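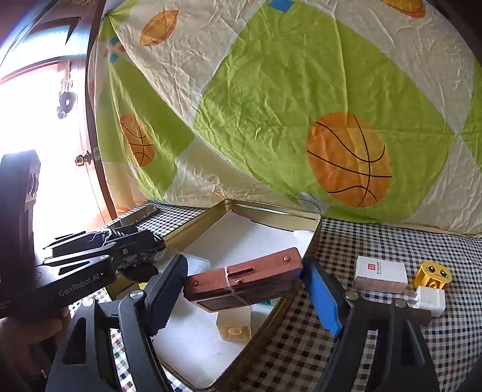
Brown and copper case with string, over the gold tin. Checkered tablecloth, small objects to the right.

Category: Datasets > Household > Small Objects
Reading time: 4 min

# Zamham Keepsake Tins

Notes and labels for small things that people keep in metal tins

## What is in this repository

Zamham is a small collection of records of tins and their contents. Many homes have such a tin. First it held biscuits or tea, and later it holds buttons, keys, batteries, old badges, and small boxes which are too nice to throw away. We wanted to write down what these things are, how they lie together, and in which order they are put in and taken out.

The collection has 211 records from 37 tins. One record is one arrangement of one tin on one table. If the same tin was packed again in a different way, it is a new record with the same tin number.

The work started under the name Brandance. Some old file names still begin with `br_`. We did not rename them, so please do not be surprised when you meet both forms.

## Folder structure

 tins/ one text file for each tin
 records/ one folder for each arrangement
 labels/ object labels, tab separated
 words/ the word list used in the labels

Every record folder contains a file `notes.txt`. It can be very short. For some tins it has only one line, for others there is almost a page about where the tin was bought and what was in it before.

## Label fields

- `object_id` – number of the object inside the record
- `name` – the simplest common word for the object
- `color` – one or two words, the main color first
- `material` – filled only when the material is sure
- `place` – `in_tin`, `over_tin`, `beside_tin` or `under_tin`
- `tied` – `yes` or `no`, for string, ribbon or rubber band
- `contains` – free text, when something can be seen inside

The field `place` made the most discussion. An object which is held above the tin gets `over_tin`, even when it will go inside a moment later. An object which touches only the outside of the rim is `beside_tin`. The tablecloth is always `under_tin`, also when it is folded up a little at the side.

## How we choose names

We prefer a general word to a wrong word. A flat rectangular object with rivets and a slot detail on the top is called `case`, and we do not write `lighter case` or `card case` until somebody has opened it and looked. The same rule is used for boxes. A white box with a red square logo is `box`, color `white, red`. The logo may be mentioned in the notes, but the brand is not a label.

For small plastic containers, the name is `container` and the material is `clear plastic`. What is inside goes to `contains`. If the content is only a color for the viewer, then write the color, for example `orange-yellow item`. It looks poor in a table, but it is correct, and another person can improve it later.

Toys with a face get one more word for the expression: `toy, sad face`. In the first version we had `toy` only, and it was very hard to find the round yellow one again among all the other yellow things.

Loose pieces without a clear purpose are called `piece`, with color and material. Please do not leave them out. A tin is full of such pieces, and a list without them does not look like a real tin.

## Lining and tablecloth

Paper lining is labeled as an object, not as a part of the tin. Write the color, and add `creased` or `marked` when it is so. A line drawn on the paper counts as `marked`.

For the cloth we write the pattern and the main colors. A black-and-white checkered cloth with small colored accents in the weave is `checkered, black, white`. The accents can go to the notes.

## Versions

Version 3 is the current one, published on February 19, 2019. Changes from version 2:

- `tied` is a separate field now. Before, it was hidden in the notes and often forgotten.
- The word list from Stedovance was joined with ours. Where the two lists had different words, we kept the shorter one.
- `gold` and `yellow` are no longer mixed. A gold-colored tin is `gold`, a toy is `yellow`.
- The label `lid` was removed from records where the tin stands open and no lid is near.

## Known problems

The colors copper, brown and bronze are not used in the same way in all records. The older ones say `brown` for nearly everything. We started to correct this in October and finished about half of the tins.

Small print on boxes is usually not copied. Where the letters are gray and small, we write `small text` and nothing more.

In the Lévesque part of the collection the notes are in French. The labels are in English as everywhere else, but a few object names were translated too literally – `little pot` should probably be `container`. If you find others, please open an issue with the record number and the word you propose.

## Use

You may use the labels and the notes freely for study, teaching or your own lists at home. If you publish something with them, write the name Zamham and the version number.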